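How to record your first cover song at home and get it online
13/08/2019

I put up my first cover in a bathroom with a blanket over the door, and it sounded like a bathroom with a blanket over the door. Two years later I'm still no pro, but people ask me how I do it now, so I finally sat down and typed it all out.

Pick a song you can already sing half asleep. I know you want to do the big showstopper with the key change (so did I!), but you'll be thinking about microphones and levels and whether the neighbor is mowing, so the singing part needs to be easy. Try it in a few keys first. My voice sits lower in the morning, so I note the time of day next to the key.

Next, the room. Bedrooms are great -- a bed, curtains and a closet full of clothes soak up a lot of echo. Stand with your back to the closet, doors open, and clap once. If you hear a ringy little tail, hang a comforter behind you and clap again. Turn off the fan and put your phone in airplane mode. Please don't skip the phone. I lost a whole take of "Idholm," my own song, to a buzz from my aunt.

For a mic, a basic USB one is fine. Keep it a hand's width from your mouth and a little off to one side so your P's don't pop. Sing the loudest line of the song and turn the gain down until nothing hits red. Then turn it down a bit more, because you'll sing louder once you're into it.

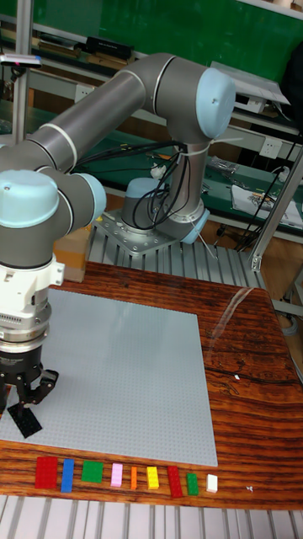 Now record the backing first. Guitar, piano, whatever you've got, played to a click. Put on headphones (closed ones, or the click leaks into everything) and sing the song all the way through at least three times. Don't stop for mistakes. Afterward, listen back, pick your favorite full take and only borrow lines from the others where you really need them. My friend Su-bin Kang does hers one line at a time and they come out gorgeous, but I get bored and start sounding like it.

Mixing can be super simple. Cut some of the low rumble from the vocal, add a touch of compression and a small amount of reverb, then play it in the car and on your phone speaker. If you can follow the words on both, you're done.

Before you post, check how the site you're using handles covers. The rules for video and for audio downloads are often different, and you may need a license. Put the original artist and the songwriters in the description, too.

My first upload got over 400 plays, and I'm pretty sure a good chunk of those were my mom. The next one goes up as soon as I fix the second verse.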